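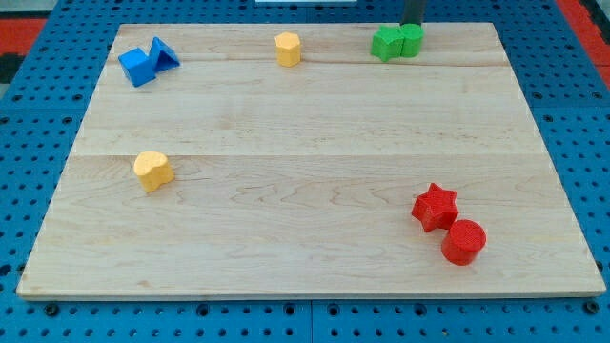 Re: Block pushing results, second round

From: Elibariki Ndung'u
To: Trerkley manipulation list
Date: Saturday, November 2, 2019

Savchuk wrote:
> I read the Florura summary and I'm not sure what the success figure
> means. Does a push count if the block ends up beside the right one but
> they aren't touching? And were the starting layouts picked by hand?
> We'd like to run the same thing at Flomden and compare.

Both fair questions, and the summary should have covered them.

On the first, no. The two blocks have to be in contact when the arm stops. Look at the reds at the front right of the board: star and cylinder are so close that from the camera you can't safely call it either way. We had a lot like that. In the first round I was scoring them by eye, and when I went back over my own labels a week later I had changed my mind on 35 of them. Those are now scored from the overhead view instead, and anything still unclear goes down as a failure.

On the second, layouts come from the end of the previous run. We don't tidy the board between runs. It saves a lot of time, but it does mean the starts aren't independent, and you will see blocks of one colour sitting together more often than chance would give you. The two yellows being well apart, as they are there, makes for a useful start. A start with the pair already touching is thrown out if that pair is the target.

We kept 299 runs after that. The policy trained with the written instruction did better than the one given only a goal picture, but most of the gap comes from long pushes across the middle of the board. On short ones I can't tell them apart. Star shapes are still the worst – the tip catches a point and the block spins instead of sliding.

If you do repeat it, please keep the time limit the same as ours and fix the scoring rule before you start. I can send the run list and the scoring script, but the script expects our folder names, so you'll need to edit the top five lines.

I haven't tried a different board surface. If yours has more grip I'd expect the spinning to change, so make a note of what you use.

Elibariki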